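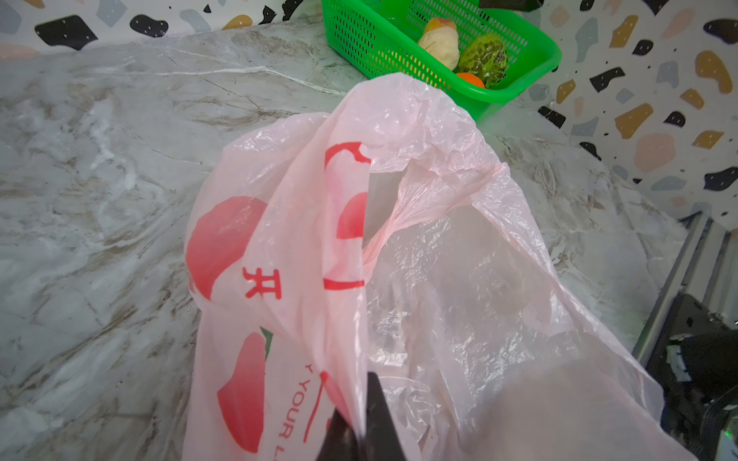
2023-04-28

Itetti bench, wrist camera and grip force trials

Purpose of the day: decide whether the Stosier two-finger gripper stays on the arm for the bagging task, or goes back to the cupboard and we refit the Rankin. Secondary: find wrist camera settings for the Culletti that cope with thin plastic on a shiny counter. The two questions got tangled up, as usual, so the notes below are in the order things were done and not in the order of importance.

Set-up

Arm, mount and cabling unchanged from the last session. Stosier gripper with the flat factory fingers, no pads, no tape. Culletti camera on the wrist bracket looking down past the fingertips. Controller firmware not touched. Objects are the toy fruit, the green mesh basket and the thin printed carrier bag. Counter surface is the marble pattern, wiped down before starting with a dry cloth only. Do not use the spray cleaner on it, it leaves a film that changes the friction for the rest of the morning.

Tool centre point re-taught before anything else. The stored one was for the Rankin fingers, which are longer, and anyone loading the old file will drive the Stosier fingertips to a height where they close on air. I have renamed the old file so that it says Rankin in the name. The new one says Stosier. Please keep it that way.

Grip force was limited in the controller and tried at two values, 2 N and 4 N. These are commanded values. The gripper has no force sensor of its own and works the figure out from motor current, so treat them as labels for a soft setting and a firm setting and no more than that. I have not checked either against a load cell. The load cell is still on the other bench.

Camera

Started with auto exposure on. With only the counter and the wall in view it is fine. Once the bag is spread out under the wrist, the folds throw highlights back at the lens, the exposure drops to suit them, and the rest of the view goes dull. Then the wrist moves, the highlights shift, and it hunts. The hunting is worse than either end state. In the recorded stream the wall behind the basket visibly pulses.

Fixed the exposure at 2,000 microseconds and set the gain by hand until the printing on the bag was readable and the basket was not washed out. This is a compromise. The highlights on the film still clip and the far part of the counter is on the dark side. It does stay put while the arm moves, and that was the point.

White balance locked as well. The basket is a very strong green and drags the auto setting about when it fills a large part of the view. With the balance free, the pink of the bag drifted towards grey on the way in to the basket and came back on the way out. Locked, it does not.

Still some smearing of the counter pattern during quick wrist moves. Shorter exposure would help but needs more light, and the ceiling lamps are all we have. Not pursued today.

Focus: the Culletti is fixed focus and the fingertips are nearer than it likes. Anything at the base of the fingers is soft. Objects held at the tips are acceptable. Beyond that it is good all the way to the wall.

Bag trials

The bag is the hard part of the task and so it went first. What we need is for the fingers to take hold of one layer of film near the mouth, lift, and leave the other layer behind. What the arm mostly does is take both.

Firm setting first. Fingers brought down open, tips just touching the counter, then closed. The film bunches ahead of the moving finger and gets drawn in as a fold. If the fold contains one layer the bag opens on the lift. If it contains two it comes up as a closed sheet and has to be put down and tried again from another spot. There is no way of telling from finger position which has happened. The film is so thin that one layer and two layers both read as fully closed.

Soft setting next. Same approach, same height. The fold forms the same way but slides out on the lift more often than not, particularly where the fold lies along the finger and not across it. When it does hold, it holds as well as the firm setting as far as I can tell.

Height matters more than force. Coming down with the tips pressing lightly on the counter, the film is trapped and something always gets drawn in. Coming down with a small gap, the fingers pass over the flat parts and only catch where there is already a crease standing up. The second way is gentler and gives fewer double layers, but it needs a crease in the right place, and so it needs the camera to find one. We do not have that.

I tried dragging one finger across the film first to raise a crease, then closing. Works when the bag is already crumpled. On a smooth patch the whole bag just slides along the counter with the finger. A strip of something grippy under the bag would cure that, but then it is not a plain counter any more, and the plain counter is in the task description.

From memory, the Rankin was better at this. It has the rubber tips, and the rubber picks at the film in a way that bare fingers do not. I have no recordings of it from a bag as thin as this one, so memory is all it is. To be done properly, see the list at the end.

One thing to watch. The finger edges are sharper than they look. No tears that I noticed, but I would not leave the firm setting running unattended with a bag in the jaws. The film stretches and goes cloudy along the line of the edge, and it will give there eventually.

Fruit trials

Much easier, and here the Stosier earns its place. Fruit was picked from the basket and from the counter, by hand guiding and then by replaying the guided path.

Round fruit in the basket: straightforward if it sits clear of the walls. If it rests against a wall or against its neighbour there is no room for a finger on that side, and the finger lands on top of the fruit instead. The flat fingers are wide, and this is the price. Approaching along the wall and not across it gets round most cases. Fruit that is touching should be taken on the line that leaves the contact point outside the jaws.

The basket itself is light and moves if a finger leans on the rim. Also, the slots in the walls and floor are of a size to catch a finger corner. It happened when I took a path too low, the basket lifted slightly with the wrist, and I stopped the arm. Floor height in the basket has been raised a little in the path file to leave clearance.

Banana: the awkward shape of the set and the one worth writing down. Picked by the middle it swings about the grip line, as there is no pad to resist the turn. At the soft setting it turned under its own weight. At the firm setting it stayed where it was put until the wrist changed direction. Taken near one end and stood up between the fingers, it is steadier than I expected. The sides are faceted and a flat finger seats on a facet, so it wants to settle in one of a small number of positions. The plastic gives slightly as well, which helps. The upright hold also suits the bag, where a long object has to go in end first. It blocks a good part of the camera view while it is up there, so basket position has to be taken before the pick and remembered.
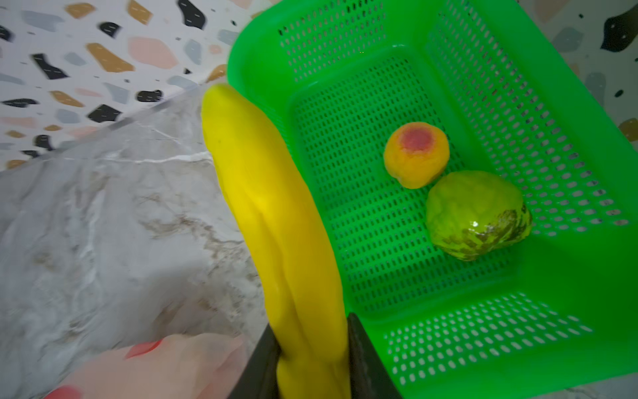
Comparison so far

Stosier, for: slim from the side, gets into the basket beside most objects, quick to close, repeatable closing position, flat faces good on facets and bad on nothing in the fruit set. Fits under the camera with the tips in view.

Stosier, against: wide across the finger, bare faces slide on film, no useful feedback from thin things, edges need breaking with a file.

Rankin, for: rubber tips, wider opening, slightly kinder to the objects.

Rankin, against: the longer fingers put the camera further from the work and the bracket has to be moved to suit. Slow to close. The rubber picks up dust and loses grip through the day, and wiping it brings the grip back only for a short while. We fought with this all through October and I do not want to do it again without a supply of spare tips.

The obvious middle road is Stosier body with a thin rubber face stuck on. The catch is thickness. Anything more than a thin sheet eats into the clearance beside the basket wall, and that clearance is what makes the Stosier worth having.

Decision

Stosier stays on for now. Firm setting for everything. The soft setting gains nothing on the fruit and costs us the bag, so there is no sense in carrying both in the path files. I have left the soft one in the controller as the second profile in case someone needs it, but the start-up default is firm.

Camera settings saved as the bench default, exposure and white balance both locked. If the lamps are changed or the blind is moved, the gain will need doing again. Check by looking at the printing on the bag and not at the wall.

Problems and odd things

The status stream from the controller dropped out once while the gripper was closed. The gripper held. The log shows the gap but no fault code. Reseated the connector at the wrist end and it did not come back, which proves little.

The cable loop at the wrist catches the light at one arm pose and shows up as a bright line in the top of the view. Tape it down.

Replay of a guided path starts with a small jump if the arm has been left to settle for a while beforehand. Known, still annoying. Jog it to the first point before pressing replay.

To do

Load cell back from the other bench, check both force settings.

File the finger edges, then look at the film again under the lamp.

Order thin rubber sheet and try it on one finger only, other finger left bare.

Refit the Rankin for the bag part alone, same bag, same camera settings, recorded this time.

Ask whether a mat under the bag would be accepted in the Itetti task description. If it would, the drag approach is worth another look.

Spare bags. The one on the bench is getting very creased and is now easier to pick than a new one would be.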